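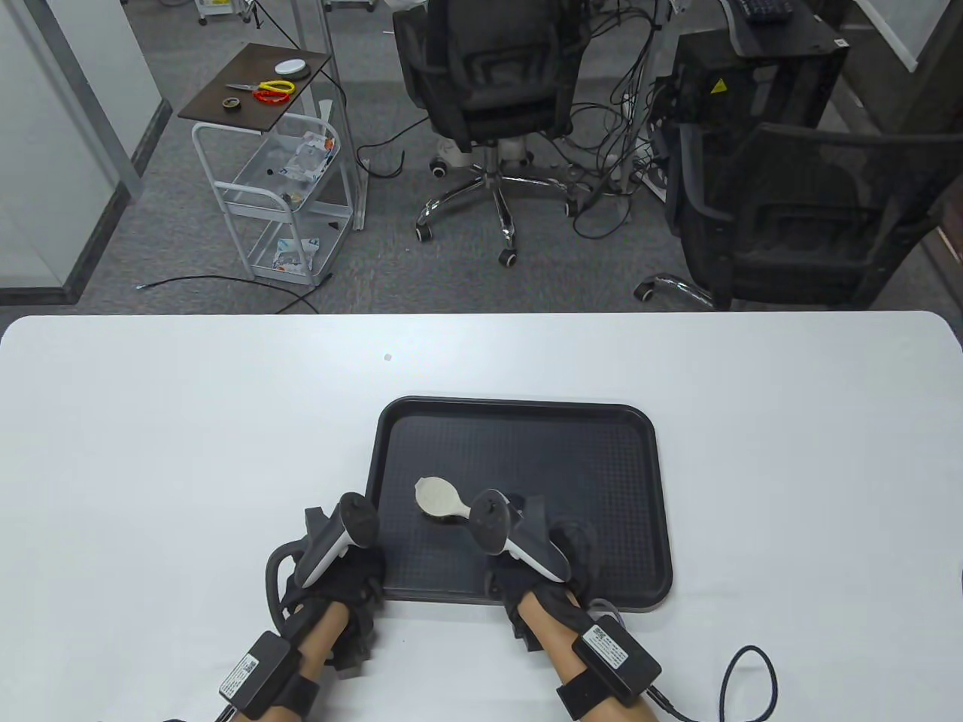

Department of Catering and Institutional Food Studies

Figure 1. Black tray with a raised rim and a finely textured surface, on a white table.

3.2 Tray use at the two sites

Both canteens served lunch from a single counter, but they handled trays in different ways. At Rida the trays were stacked at the entrance and almost all diners took one before looking at the food. At Gisano they were kept beside the tills, so diners chose their dishes first and picked up a tray only if they could not carry everything by hand. Neither canteen had a written rule on the matter, and staff at both said the layout had been inherited from earlier tenants.

The difference showed up in what people bought. Diners at Rida more often added a side dish, a second piece of bread or a pudding, and they also left more of it uneaten. We recorded 600 lunches at Rida and 300 at Gisano. The smaller number at Gisano reflects its shorter opening hours and a week in February when the kitchen was closed for repairs to the extractor. Bread was the item most often left on the tray at both sites, followed by cooked vegetables.

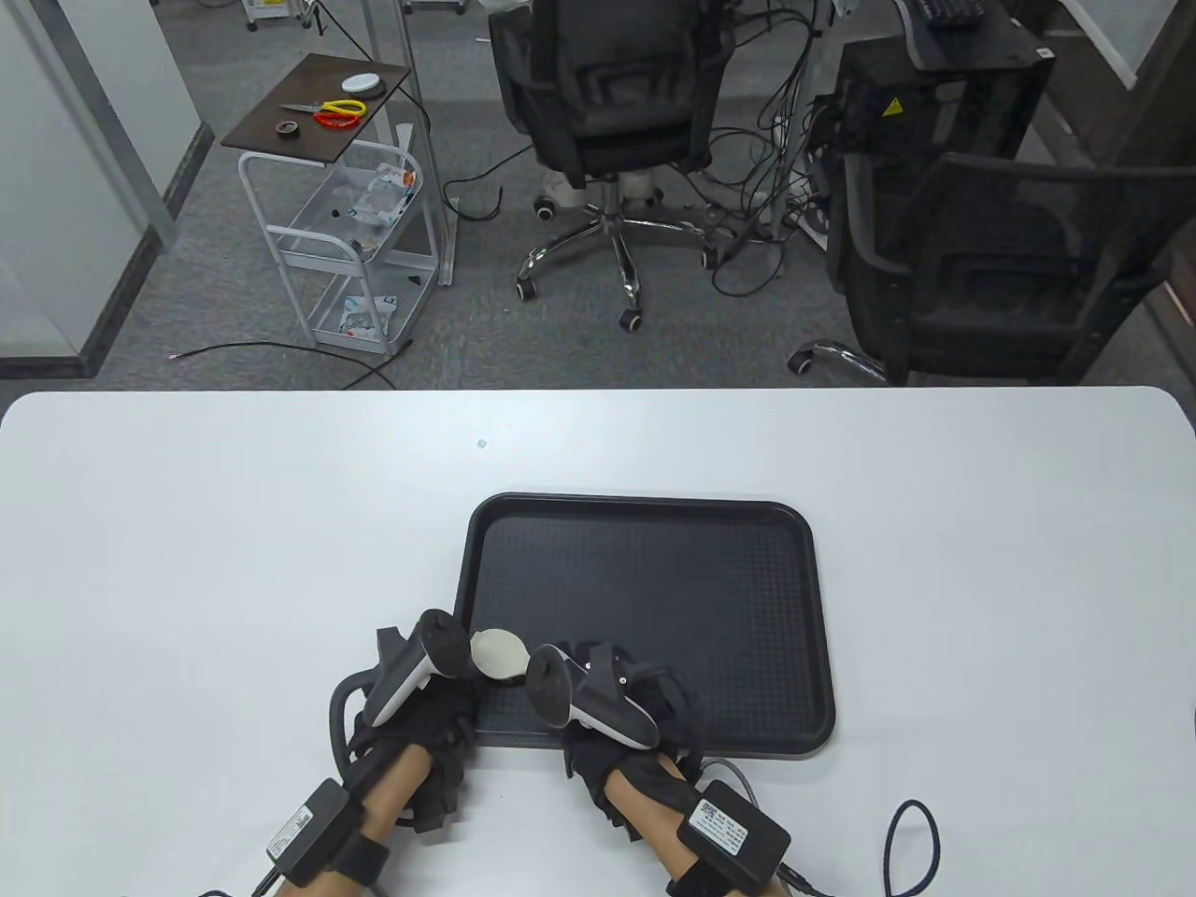 Tray surface was a further concern for the staff. The older trays at Rida were smooth, and cups slid on them when diners turned away from the counter. Some diners put down a paper napkin to stop this, which then went in the bin with the leftovers. The textured trays supplied to Gisano by Flulura did not have this problem, but the washing-up team said that dried sauce was harder to remove from them and that they had to be soaked first. We did not measure washing time, and the point is reported only as it was made to us.

Interviews were held with 4 members of staff at each canteen. They agreed that a diner with a tray tends to fill it. They disagreed on whether anything should be done about it. At Gisano the counter staff were in favour of keeping trays by the tills. At Rida the kitchen felt that moving them would slow the queue, which already reached the door on market days. Older diners and parents with small children were mentioned at both sites as people who would need a tray in any case.
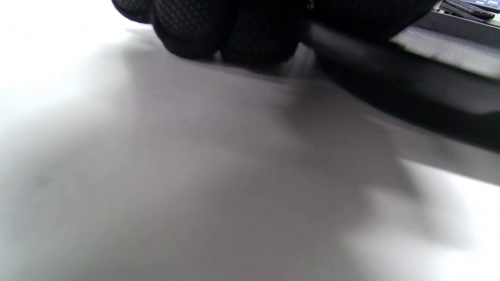
3.3 The trial at Lò

The third site, Lò, opened after the first two had been surveyed and serves nearly 200 lunches a day. Its manager agreed to begin with trays at the entrance and then move them to the tills, with the menu and prices left unchanged. Plate waste was weighed at the return hatch in both periods, with bread kept separate from cooked food.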